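An afternoon at the Kustley training lab, and the arm that stopped 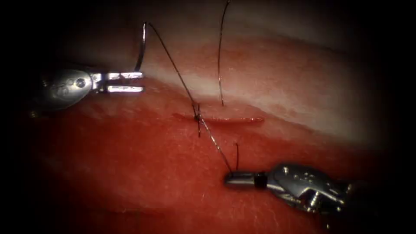
What happens when one arm of a surgical robot faults in the middle of a stitch?
On the system we visited, both arms freeze where they are, the jaws keep whatever grip they had, and the person at the console can't move anything until someone at the bedside has cleared the fault.

I had been looking forward to the Kustley open afternoon since the sign-up sheet went round in November, and I will confess I nearly talked myself out of it, what with the drive and the parking (which was every bit as bad as people warned me). I'm so glad I went. There were 14 of us in the group, mostly nurses and biomedical techs with a few curious hangers-on like me, and we were met at the door with coffee and some very good almond cake by Clementina Rebelo, who runs the training floor and has the kind of voice you can hear over a ventilation system.

She didn't start with the shiny part of the tour. She took us into a side room, sat us down, and told us about the fault they had back in the spring, during a suturing exercise on practice tissue. A trainee was partway along a row of stitches when the right arm threw an error and everything locked. No patient, no injury, and as Clementina said, that is just where you want to find these things. The trouble was what came next. The trainee kept pressing the foot pedal, the bedside helper thought the pedal was the problem, and between them it took over 3 minutes before anyone looked at the message on the cart screen. When they did clear it, the arm gave a small jerk as it came back and the stitch tore right out.

The cause was a cable in the wrist of the instrument. It had frayed a little at a time, and the arm's own check only noticed once the two position readings no longer agreed. Pirkano, who service the arms for the lab, took the instrument away and found that it had been through 670 practice sessions. The log sheet for it had been started over when the lab moved floors, so on paper it looked a good deal younger than it was. I thought it was brave of her to tell a room full of strangers about that!

After the talk we went through to the floor itself, where Keisha Iwasaki was at the console and let us crowd in behind her. I had no idea how much of suturing is managing the thread. She talked the whole time she worked - where the needle should wait, how much pull a knot will stand, why she doesn't like to leave a line tight between two instruments any longer than she has to. If an arm freezes with the thread slack, you've lost some time. If it freezes with the thread pulled tight, any little movement on restart goes straight into the tissue.

Then they ran the drill for us. Someone pressed the fault button without telling Keisha when, and she took both hands off the controls, put her feet flat on the floor and called out "arm stopped, hands off." The helper read the cart screen aloud, word for word, before touching a thing. The thread gets cut or let go before the arm is woken up, and the camera stays on the tips all through the restart. They do this at the start of every course now, and again without warning later on.

One of the techs asked about the log sheets, and we got a short detour to the Tapia cabinet, where each instrument now has its own numbered slot and its count stays with it wherever it goes. The lab pulls them from practice use well before 670 these days. I forgot to write down the new limit, so please don't ask me.

We finished up past five, with a few of us still trying the beginner console and dropping rubber rings all over the place. Clementina says there will be another afternoon in the new year, and the sign-up will go round the same way as before. Bring quarters for the parking meter, and eat before you come if you don't care for almonds.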